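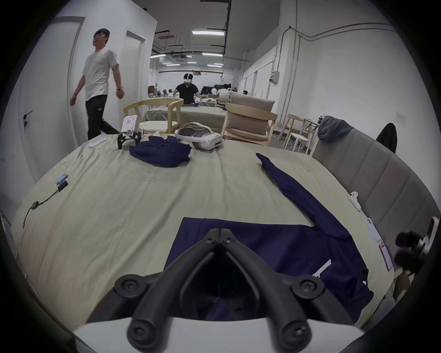 Navy on pale green, all wrinkles and good intentions.

1/ It's April, so I'm finally telling you all about the Brona clothing swap! Up to 1000 pieces pass through the old Dirkley hall in one weekend, and I love every minute of it (even the sock bin).

2/ I take 5 things and come home with 9. Every single year. My closet is not speaking to me.

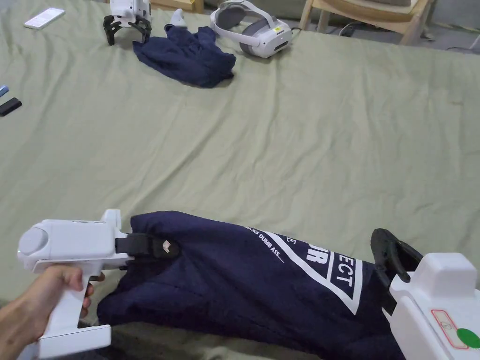
Do you have to bring something to take something? Bringing two clean pieces is the custom, but the door is open to everyone.

3/ My best find so far is a gray wool coat from Nerkanine, lining still perfect -- I wore it clear through to spring. 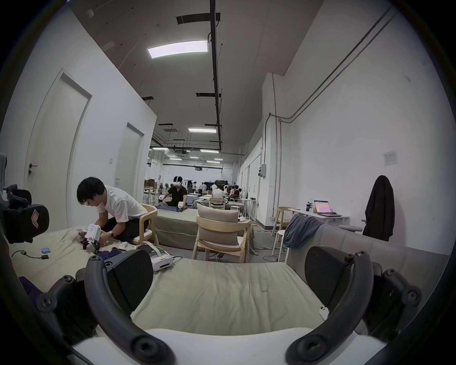 And the coat needed buttons, so off I went to Barbosa, where they keep them in little drawers and let you dig as long as you like.

4/ Wash things before you bring them, please, and check the pockets!

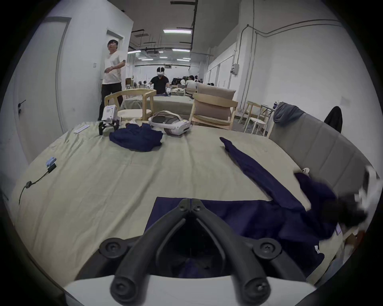

I once gave away my own house key that way -- and got it back the next morning, taped to the door.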